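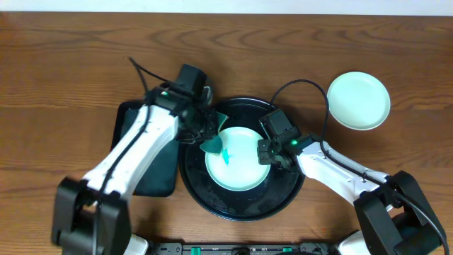

Round black dish with one plate in it, second plate to the right.

# Washing two plates at a wooden table: how to keep water off the finish and the wall

**grainside** · 2024-10-07 · viewed 274 times

The apartment has a kitchenette with a single shallow sink, and the sink is out of service until the landlord replaces the trap. Until then I wash at the table. Water comes from the bathroom in a jug. Plates go into the round black dish one at a time, get wiped there, and move to the bare wood at the right while I do the next one.

The table is a Segers, bought used in Vemunholm, 157 cm long and 61 cm deep. It has a warm brown finish of unknown type. It stands with one long side against a painted wall. There is a dark rectangular mat on the table, but the dish is too wide to sit on it properly, so the mat ends up behind and to the left.

Three things I would like to settle:

1. Does a clean but damp plate standing directly on the wood do harm if it is moved within a few minutes?
2. Is the mat doing anything where it is, or should it go under the dish?
3. The wall behind the table has a wide band of faint gray streaks and smudges. Dirt, or wear from wiping? The paint is flat, off-white, brand unknown.

I have already tried a folded dish towel under everything. It held water against the wood and I took it away after a day.

---

**tungoil_and_tape**

Answering in your order.

1. A few minutes is harmless on any intact film finish. The risk is the foot ring. Most plates stand on a narrow ring that traps a little water underneath, and the trapped water dries far more slowly than the same amount in the open. On shellac or an old nitrocellulose lacquer this gives a white ring overnight. On polyurethane it usually gives nothing. On plain oil it raises the grain and leaves a dark mark if there is iron in the water.

Find out which finish you have before changing your method. Turn to the underside of the top, or an inside edge of the apron, and put one drop of denatured alcohol on it with a cotton swab. Wait a minute. Sticky means shellac. If nothing happens, try a drop of lacquer thinner in another spot, with the window open. Softening there means lacquer. No reaction to either means varnish or polyurethane. Check that the underside was finished with the same product as the top; on cheaper tables it was not.

2. Move it. A mat beside the work catches nothing. If the dish is wider than the mat, put the mat under the clean plate, where the standing water is. The dish has its own rim and needs only a dry bottom. Wipe the bottom each time you refill it.

3. Can't tell without a closer view. Post one taken from low down, along the wall.

---

**grainside**

Did the alcohol test on the apron and there was no reaction. Lacquer thinner, none either. The tabletop has a soft sheen and I can see the grain clearly, so I am assuming varnish.

The streaks run in a horizontal band. There is also a tiny red mark higher up which I had not noticed before and which I am ignoring for now.

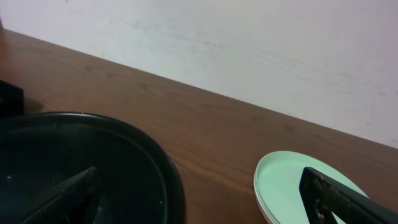

**flatsheen_61**

Varnish changes the first answer only slightly: you have time, but check the edges. Water gets in at the end grain and at any joint in the top long before it gets through the face. On a table pushed against a wall, the back edge is the one that stays wet, as it gets no air. Pull the table out by a finger's width and leave it there.

On the wall. Flat paint has very little binder at the surface. When you rub it with a damp cloth, two things can happen, and they look alike from across a room:

- Dirt is moved around and dries as a gray film with soft borders.
- The surface is burnished. The rubbed area becomes smoother and reflects light differently, so it shows as a streak from one angle and disappears from another.

Test: look at the band straight on in daylight, then from the side. If it stays gray in both views, treat it as dirt. If it comes and goes, it is burnishing, and further washing makes it worse.

For dirt, use a white cloth wrung nearly dry, with one drop of dish soap in a jug of lukewarm water. Dab. Work from the bottom up so that runs fall on an area that is already damp. Rinse with a second cloth, and stop as soon as the cloth picks up paint color.

For burnishing there is no cleaning method. Repaint that wall corner to corner. A touched-up patch in flat paint shows almost as much as the streak did, unless you have the original can.

---

**mop2**

just get a bigger mat. Skaretura sells a drying mat that goes under the whole thing and you can stop measuring foot rings. had mine since August, no marks on the table

---

**tungoil_and_tape**

A mat that size works on varnish if it is lifted after every use. Left down permanently it has the same fault as the dish towel. Check what it is made of as well. Some rubber and soft vinyl backings contain plasticizers that migrate into varnish and leave it tacky, and that does not wipe off. Silicone is safe in my experience. Cork is fine if it is dry on both sides.

I agree with moving the table out from the wall.

---

**grainside**

Results so far. The mat is now under the clean plate and gets hung up afterward. Table moved out. Seen from the side, the left part of the band comes and goes and the right part stays gray, so I seem to have both kinds. I will dab the right part and leave the other.

One remaining point: I have half a can of Wirko furniture wax. Is there any use in putting it on the back edge before the sink is fixed?

---

**flatsheen_61**

Some. Wax slows water down for an hour or so and then lets it through. Two thin coats on the back edge and both ends, buffed, with a night between them. Keep it off the face of the top if you think you might want to revarnish later, as you would have to strip every trace first.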